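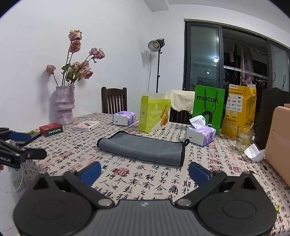
Weddale, August

I keep one microfiber cloth just for the dining table, a gray-blue one with black edging and a little hanging loop, and I fold it over so I always have a clean side to flip to! My tablecloth is printed all over with black calligraphy and red seals (a gift from Kyung-hwa Cheon, I adore it), so crumbs love to hide in the writing. Dry cloth first, long strokes toward you, then a barely damp pass for sticky spots. Go easy on the red bits. Wash the cloth without fabric softener, and hang it by the loop overnight.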